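Reading a Surface: Wood, Finish and What a Table Will Tell You
Handout for Unit 5, Care of Household Furniture
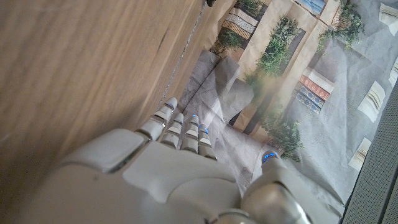 Last unit we left the table in the middle of an argument about whether it needed refinishing, and most of the class had voted to sand it. Please put the sandpaper down. Almost every ruined tabletop that comes through the Bratdale workshop was ruined by someone with a free afternoon and a strong opinion.

These notes cover the light brown woods, the tan and honey-colored ones that turn up in kitchens and offices. Dark finishes are in Unit 6, where they can sulk by themselves.

Grain first

Grain is the record of how the tree grew and how the board was cut from it. Straight, soft grain lines running the length of a board usually mean the cut was made somewhere sensible, well away from knots and crotches. Such a board moves less with the seasons. It is also boring, and in a tabletop boring is a fine quality.

Get your eye down low and look along the surface toward a window. Color changes a great deal from this position. The same plank can look pale at the far end and a shade darker close to you, and students regularly write "uneven stain" in their notebooks when all they have found is daylight. Walk to the other side and look again. If the dark part moved, it was never in the wood.

Things to write down before touching anything:

Direction of the grain
Color near and far, from two sides
Any rings, dents, scratches, ink
Whether the edge matches the top
What people say happened to it (write it down, believe half)

On the last item. The owner of one oak desk swore to us that it had never had a drink on it. It had 11 rings. We cleaned it up and said nothing, and I recommend the same policy.

Finish

Wood on a table is nearly always under something: oil, wax, shellac, lacquer, varnish, polyurethane, or a combination applied by three generations who never spoke to each other. You clean the finish, and the wood underneath mostly gets on with its life.

A rough guide to telling them apart, using a hidden spot on the underside:

A drop of water that darkens the spot within a few minutes suggests bare wood or a tired oil finish.
A fingernail that lifts a soft gray smear suggests wax. Quite a lot of wax, in my experience.
Denatured alcohol on a cotton swab will make shellac sticky. Lacquer may soften a little, so don't get cocky.
Lacquer thinner will soften lacquer. Open a window and keep it off anything you like.
If none of these does anything, you likely have polyurethane, and can stop worrying about coffee.

The underside is there to be used. Every term someone tests the middle of the top, and every term that person is surprised.

Routine cleaning

Dust with a dry, soft cloth, going with the grain. If there is grit, lift it off with a barely damp cloth before you rub, or you will be doing a little sanding after all. For kitchen grease, use a few drops of plain dish soap in a bowl of lukewarm water. Wring the cloth until you feel silly, wring it again, wipe, and dry at once with a second cloth.

Do not use vinegar. I know your aunt does. Do not use olive oil either, unless you want a table that smells like last summer's salad by January.

Spray polishes are the subject of much feeling in this room. My own view is that they make a table shiny for an evening and slippery for a week. Those with silicone in them also make later refinishing a misery, as new varnish crawls away from the residue and leaves small craters. If you already use one, I won't report you, but I will be able to tell.

White rings, dark rings

A white ring is generally moisture caught in the finish. Leave it alone for a day or two, as some fade on their own. If it stays, a little paste wax on a very fine pad, rubbed gently along the grain, will often take it down. Then buff.

A dark ring has got past the finish and into the wood. That calls for stripping, oxalic acid, gloves, eye protection and my supervision, in that order of how much you'll enjoy it.

The log

Ghizlane Lahlou set up the surface log for this course and it is still the best thing in it. Each piece gets a page, and each page gets an entry before and after any work. The log now holds 1,388 entries. Around 1,000 of them say "dusted." The rest are instructive, particularly the ones in which the handwriting gets worse as the entry goes on.

Copies of the blank log sheet are in the Tahiri folder by the door. Take one per piece of furniture. The backs are not scrap paper.

For next session

Choose one wooden surface at home and fill in a full log sheet for it, with observations from both sides and two different times of day. Bring a clean white cotton cloth, washed at least once. New ones leave lint.

Read the chapter on film finishes and skip the author's remarks on beeswax, which are personal.

If you use the workshop between sessions, put the lids back on the cans. The oily rags go flat on the outdoor rack to dry, one layer deep, never balled up and never in the bin. Linseed oil rags can catch fire by themselves, and they don't wait for the next unit.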